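Ticket 842 - Returns cell, soft toys, Lusden site
Opened by: Wael Shawky, returns floor
Assigned to: Tarek El Idrissi, Padico support
Status: open

Reported Friday, 7:40 a.m.
The Rodus cell was sold to us as taking the teddy bears off our hands. I still have 2 people standing next to it all shift. Both arms go for the same bear and the inspection step never gets marked complete. Left gripper on the head, right one on the body by the shirt. The old method was a person picking up a bear and turning it over. 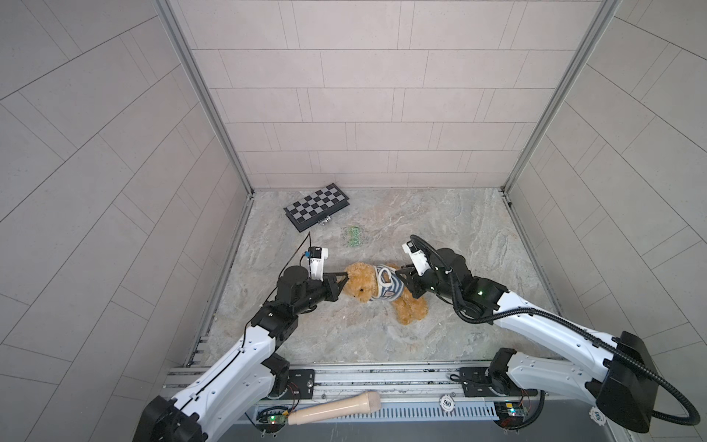
Reply from Tarek, 9:15 a.m.
Thanks Wael. Please check that the Mridha job list has the item set to "soft, two-arm" and restart the job. The cell should handle 190 items a shift with that setting. Can you also say what else is on the floor of the cell?

Wael, 10:05 a.m.
It was already set to that. Restarted anyway, same error. On the floor at the back there's a folded chessboard case, with a small silver piece near it and something green. I'd like to know who came up with 190, as we have never seen it.
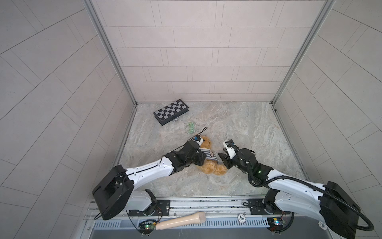 The other thing I want on this ticket is the staffing. My people used to sort, check seams and decide what could be resold. Now they watch a screen and press resume, and the plan for July has one of them moved to nights on the strength of a number from a sales sheet. They ask me what their job is and I don't have a good answer.

Tarek, 11:30 a.m.
Understood. I've asked for the grip logs from the last 4 jobs. Staffing is outside support, but I can add a note for your account manager.

Wael, 11:42 a.m.
Add the note. Do not close this ticket - the last one got closed as "operator training."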